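コルテムデンの作業部屋、白い台と小物入れの写真
2022年9月28日(水)更新

8月の終わりから、コルテムデンの作業部屋をちょこちょこ片づけています。片づけているといっても、壁を塗ったり棚をつけたりという大がかりな話ではなくて、机の上に散らばる細かいものをどうにかしよう、というだけの地味な作業です。でもこれが楽しいんですよ! 細かいものを仕切りのあるところにぽいぽい入れていくのって、なんであんなに気分がいいんでしょうね。

今回は写真が2枚だけの小さなページです。前の「プラルトカムの棚おろし」のページが写真だらけで重い、というメールをいただいたので(すみません、あれは私もスクロールしながら疲れました)、少なめにしました。そのぶん文章が長いです。読み飛ばして写真だけ見てくださってもぜんぜんかまいません。

1. 木の机に白い板、その上にスモークの小物入れ

机は明るい色の木です。もともとはそのまま使っていたのですが、細かいものを広げると木目に紛れてしまって、ちっちゃい部品なんかは本当に見つからないんです。それで上に白い板をのせました。板の向こう側に木の地の色が帯みたいに残っていて、まんなか近くに小さな丸い穴があるのがわかるでしょうか。私はこの木の見えている細いところがけっこう好きで、板をもうひとまわり大きいのにしようかと思ったときも、ここが隠れるのが惜しくてやめました。

左にあるのが、灰色がかった透明の小物入れ。ふたのない四角い箱で、中が縦の板で仕切られています。右のほうに寝かせてあるピンクと赤の小さいのは、白いギザギザがついていて、おもちゃの入れ歯みたいな、クリップみたいな、なんとも言えない形をしています。かわいいので写真に入っていてうれしいです。
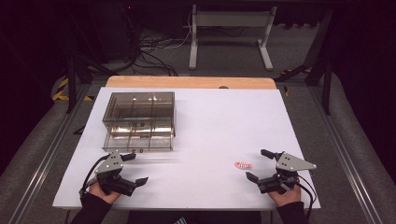 2. 透明か、スモークか

小物入れの話をもう少しだけさせてください。箱選びでいちばん迷ったのは色でした。

まっ透明のほうは、どこに何があるか一発でわかります。ただ、中身がごちゃっとしていると、そのごちゃっとがぜんぶ外から見えるんですよね。引き出しの中ならいいけれど、机に出しっぱなしにするとちょっとつらい。かといって色のついた不透明の箱にすると、今度は上からのぞきこまないと何もわからなくて、私みたいな面倒くさがりは結局そこに入れなくなります。

で、あいだをとってスモーク。横からだと仕切りが黒っぽい筋になって透けて見えるくらいで、このぼんやり加減がちょうどいいです。白い板の上に置くと灰色がきれいに出るのも、置いてみて初めて気がつきました。難点は、光がもろに映りこむこと。正面の面なんか、どこから撮ってもだいたい何か光っています。指のあともつきやすそうなので、拭く布を一枚、手の届くところに置くことにしました。

仕切りのある入れ物を使うときの私のやり方も、聞かれたことがあるので書いておきますね。

まず、種類で分けすぎない。昔シュティヴィッツの引き出しを使っていたころ、ねじの長さごと、クリップの色ごと、と細かくやって、ラベルを56枚も作ったことがあります。1週間もちませんでした。いまは「よく使う」「たまに使う」「正体不明」くらいのざっくりさでやっています。正体不明の区画、おすすめです。捨てるに捨てられない小物って必ず出てくるので、居場所があるだけで机がすっきりします。

それから、ぎゅうぎゅうに入れない。指を入れてつまめる余裕がないと、取り出すときにまわりのものまで一緒に出てきて、また机に散らばります。散らばったのを戻すのがおっくうになって……というのは、もう何回もやりました。

片づけの時間は一回20分と決めています。キッチンタイマーが鳴ったら途中でもおしまい。中途半端なところでやめるのは気持ちが悪いのですが、その気持ち悪さのおかげで次の日もちゃんと机の前に座るので、私には合っているみたいです。

3. 白い面に寄って

白いところは、近くで見ると一色ではないんです。影になるあたりは少し青っぽくて、右やまんなかに向かうと飛びそうなくらい明るくなります。手前のほうにうっすら斜めに走っている影も、気に入っているところです。つやのない白は目が楽でいいですね。
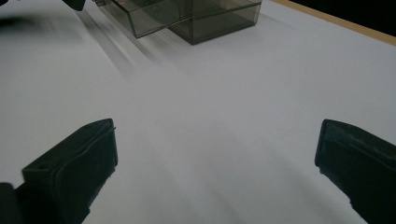 4. 白い台を使ってみての感想いろいろ

順番も何もなく、思いついたまま書きます。

小さいものが見つかりやすい、というのが最初の目的でしたが、これは期待どおりでした。とくに赤やピンクのものは目に飛びこんできます。逆に、白い小物は前より見失うようになりました。まあそうですよね。白いボタンを探して板の上をなでまわしているときは、木のままのほうがよかったかなと思ったりもします。

汚れは目立ちます。鉛筆のこすれたあと、糸くず、お菓子のかけら(作業中に食べるなという話ですが)、ぜんぶ見えます。私はこれを良いことだと思うようにしていて、見えるから拭く、拭くからきれい、という流れになんとなく乗れています。ふだんは固くしぼった布だけで、鉛筆のあとは消しゴムでこすると落ちました。

写真を撮るときの背景としても便利です。ただ、白が多いとカメラがまわりを暗くしたがるので、うちのカメラでは少しだけ明るめに直して撮ることが多いです。明るくしすぎると今度は板のふちがどこだかわからなくなるので、このへんは毎回てきとうに試しています。

板を探すのには時間がかかりました。ゲブルのお店を2回のぞいて、1回目は大きさが合わず、2回目は机の寸法を書いたメモを家に忘れて、結局その場で両手を広げて「このくらい」とやって決めました。よく合ったものです。お店を出たのが閉店の9分前で、帰りのバスの中で板を抱えながら、角を誰かにぶつけないかずっとひやひやしていました。

あと、板をのせてから、机の前に座る時間が増えた気がします。部屋の床は灰色のカーペットで、全体に落ちついた色ばかりなので、机の上だけぱっと明るいと、なんとなく足がそっちに向くんですよね。夕方なんかとくに。

5. 質問にお返事

前のページのあとにいただいたメールから、今回の内容に近いものを。

「小物入れは一つで足りますか」というご質問。うちの細かいものの量だと足りていませんが、わざと増やさないでいます。入れ物を買うと、その入れ物ぶんだけ物が増えるのを、プラルトカムの棚で思い知りました。あのときは箱が11個になって、箱をしまう場所を探すはめに……。

「板はずれませんか」というのもありました。端に手をつくと少し動くことがあるので、裏に滑りどめを貼るか考え中です。貼ると木の机にあとが残りそうで、まだ踏みきれません。いい方法をご存じの方がいらしたら、メールで教えてください!

「コルテムデンの部屋は見学できますか」については、ごめんなさい、いまのところやっていません。かわりに写真を少しずつ載せていきます。

次は引き出しの中を撮るつもりです。いまはまだ人に見せられる状態ではないので、タイマーをかけてもう何回かがんばってからにします。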